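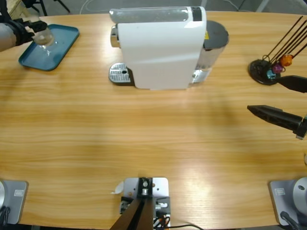

We use cookies to remember your settings. By continuing to read you accept this. Manage preferences

Let the robot watch your hands

I have spent most of this spring making coffee through somebody else's arms, and I want to make a case for it.

The arms belong to Pistico, a small workshop in Irnville where I go three evenings a week. The job is one you have done half asleep: a cup, a capsule, a machine, a tray to serve it on. You sit at the controls and drive both arms through it, start to finish, and the computer keeps the whole run. Then you do it again. By March we had 582 runs saved, and I would happily sit down for the next one tonight.

Plenty of smart people think this is a silly way to teach a machine anything. Steinar Ingvarsson, who I argue with a lot and like very much, wants it all done in simulation. Why pay a person to fumble with a capsule when a computer can fumble a million times overnight for the price of the electricity? It's a fair question, and for walking or balancing I'd probably side with him. But kitchens are full of small awkward facts! A clear glass is hard to see against a shiny table. A capsule has a rim that catches on things. Someone has to care how hard you squeeze, and when a person drives the arms, that care goes straight into the recording without anybody having to write it down as a rule.

My first evening was terrible. I gripped the cup as if it owed me money, and it took me 11 tries to get one clean run. Helju Rätsep sat next to me and said only "slower at the end," which I have since repeated to every new person. She was right. Going fast through open space is fine, it's the last inch before contact where you have to be patient, and I think the machine picks that up from us too. When you play back a trained run you can see whose habits it has learned. Agnese Lepik parks the idle arm with its fingers open, ready for the next thing, and now the robot does it as well. I find that wonderful (Agnese finds it a bit creepy).

What I like best is who gets to do this. You don't need to code. Bradley Rudd worked 12 years behind a counter before he came to us, and his runs are the ones everybody wants to train on, because he never makes a move he doesn't need. For decades, telling a robot what to do meant hiring the kind of person who could write the program. A skill in the hands of a good barista or a seamstress didn't count for much. Now it does, and I would like us to pay for it properly and put names on it. Gerrit Nkuna has been pushing for demonstrators to be credited in the project notes. I'm with him all the way.

Yes, it's slow, and your shoulders ache. Some evenings nearly every run goes in the bin. I still come home talking about it, and my family has asked me to please just drink the coffee.

Contact | Privacy | © Illon Letters | Back to top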